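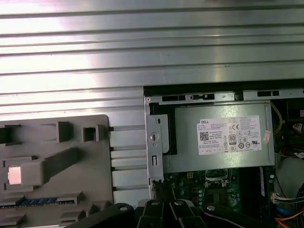
Ziridis, Griltamdale site: processor recovery cell

The cell went into service in June. It takes processors out of scrapped desktop computers before the cases go to shredding. Two technicians used to do this by hand at 70 units a shift. The robot now does the pulling, and the technicians open cases, set up jobs and grade parts.
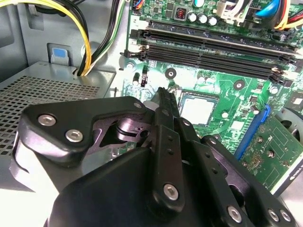 Heatsinks are still removed upstream by hand. The old paste sets differently on every unit, and forcing it can lift the chip out of the socket with bent pins.

Operators learn the board layouts in 10 hours of bench time. Most of that goes to socket levers and pin damage. In a Dell tower the lever runs along the right side of the open socket, with the power supply above the board. Pliston wrote the job cards, one per case model.
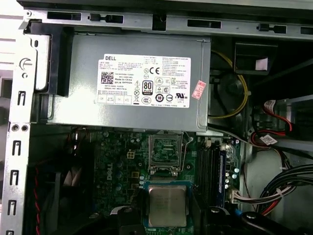
Grading changed the most. Each technician now covers 8 trays and logs rejects at the bench. Wrist strain reports are down, but standing time is up, and mats were added after the first month.

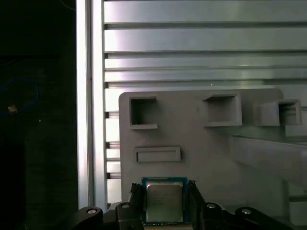
Raimo Seppälä
Line Engineer, Ziridis

A processor between the two fingers, held upright. Finger pads are checked at shift change. The list of approved case models stands at 19.

Recent galleries
Ahonen conveyor refit
Griltamdale sorting hall
Bench layout, before and after
Battery removal station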